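Giving up the second car

January 25, 2022

We sold the second car in April and I said I would write something once we had been through a winter with only one. We are most of the way through a winter, so this is it.

The car was a small hatchback that my wife drove to work before her office moved closer to us. After the move it mostly sat on the street. I drove it to the hardware store on Saturdays so the battery would stay up. We were paying insurance on it, plus the parking permit, and the permit had gone up to 245 dollars a year. When the brakes needed doing and the shop quoted 1000 dollars, we talked about it for one evening and listed it the next morning.

The buyer came out from Budel with his sister. He looked at the tires, drove it around the block and paid what we asked. I had expected haggling and had a lower number ready in my head.

The first month was easy. The weather was good, and I take the bus to work anyway. The Tusura line stops five minutes from our door and runs every quarter hour until seven. After seven it is once an hour, and that is where the trouble started. Our daughter has swim practice two evenings a week, and my wife teaches a class on one of the same evenings. One car can't be at the pool and at the college. We tried a few things, and what worked was asking another family to trade rides. They take both girls on the bad evening and I take both on the other.

I should have asked them years ago. I don't like asking for favors, and having two cars meant I never had to.

Groceries changed too. We used to go whenever we ran out of something. Now there is one big trip on the weekend with a list on the fridge, and if it isn't on the list we do without. We throw out less food. I bought a folding cart for the smaller trips and felt old pulling it for a week or so, then stopped noticing. 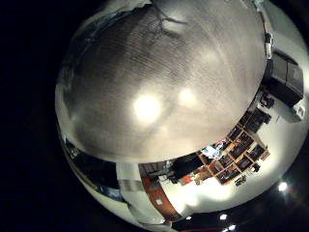 Zulkifli Sumampouw wrote to me after my short post on this last fall and said I was leaving out the hard part, that one car works fine until somebody is sick or the car is in the shop, and that his family gave up after a year and bought another one. He also said to put money aside for taxis and not to feel bad about spending it.

I think he is right about the taxis. We had a week in the fall when the car was in for a water pump and I ended up taking three cabs, complaining about each one. Added up, they still came to less than a month of insurance on the old hatchback. Since then we keep a taxi line in the budget, and most months it doesn't get used.

The snow has been less of a problem than I expected. There is only one car to dig out, and we keep it in the driveway now – before, we took turns with the driveway and somebody always lost. The bus has been late a lot, and twice it didn't come. I walked home both times. It takes fifty minutes and I was in the wrong shoes for it. I have since bought boots.

My wife is less sure than I am. She misses being able to leave the house without checking with anybody, and I can't argue with that. We agreed to look at it again when the swim season ends and the schedule changes.

A few people asked what we did with the money from the sale. Part of it went to the roof. The rest is in savings.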